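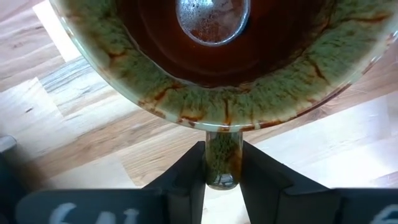 **What happens to the people on a line when part of the handling is automated?** At Vevevberg, all 18 members of the finishing team remain employed, and their duties have been rewritten to match the work they now do.

1/ In May, Vevevberg began automated handling of glazed ware between the sorting tables and the packing room. The equipment was installed by Gisetti. Staff were consulted on the change before the order was placed.

2/ Lifting and setting down finished dishes used to take up most of a shift. Those duties have passed to the two new stations. Inspection of glaze, repair decisions and final approval stay with trained employees.

3/ Forough Moradi, head of finishing, reports that the hardest adjustment has been pace. "People were used to setting their own rhythm. We are still working out when a person should wait for the station and when the station should wait for a person."

4/ Every employee in the department receives five days of paid training. It covers safe stopping, clearing a dropped piece and recording a fault. Wages are not reduced during training.

5/ The first full run handled 1521 pieces. Breakage figures will be shared with staff before they are released elsewhere.

6/ Concerns about job grading have been raised and are under review by Parvaneh Khosravi in the personnel office. Employees may submit written comments until the end of the month, by name or without one.

7/ Handling at the Trandon site remains manual. No date has been set for a change there.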